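# Frequently Asked Questions: The Huaranga Excavation

**Where is the site?**

Huaranga is a low settlement mound on the north bank of a seasonal river. The excavated area covers the upper terrace and part of a walled enclosure below it.

**How old are the remains?**

The earliest floors reached so far belong to a farming village. A later community built over them in stone, reusing the older walls as footings. Dating of the lowest layer is still in progress, and the project does not give a founding date at this time.

**How large is the excavation?**

Work is divided into 12 trenches. The deepest reaches 300 centimeters below the present surface.

**What has been found?**

Most finds are broken cooking pots, grinding stones and animal bone. A total of 56 spindle whorls came from a single room on the upper terrace – a strong sign that thread was made there.
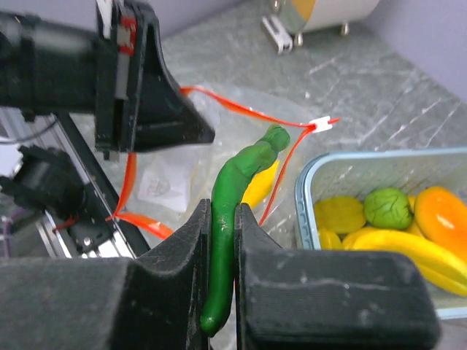
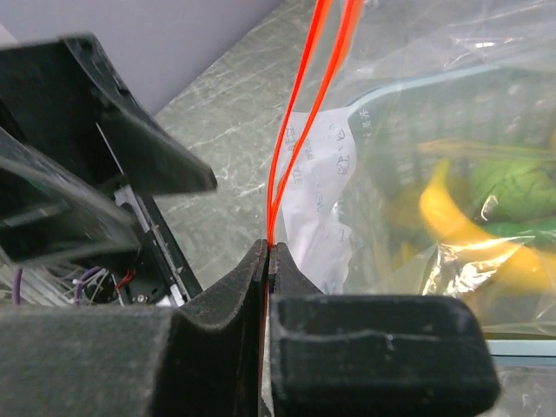
*Answers prepared by Deisy Huamán, Public Information, Huaranga Excavation. Revised January 23, 2021.*

**May members of the public visit?**

Guided visits take place during the digging season only. Groups are limited in size and must register in advance with the site office. Visitors are required to stay on marked paths and may not enter open trenches.

**Who directs the work?**

The field director is Teófilo Marulanda. Conservation and storage are handled by the Sarker Collection, where finds are cleaned, labeled and entered in the register.

**I found a potsherd near the site. What should I do?**

Please leave it in place. Note the location, take a photograph if possible, and contact the site office. Objects removed from the ground lose much of their value for dating.

**Are the trenches left open?**

No. All trenches are lined and backfilled at the end of each season, normally by December. The enclosure wall remains visible year-round from the public road.

**May students take part?**

Applications are accepted from students who have completed 60 hours of supervised field training. Forms are available from the site office on request.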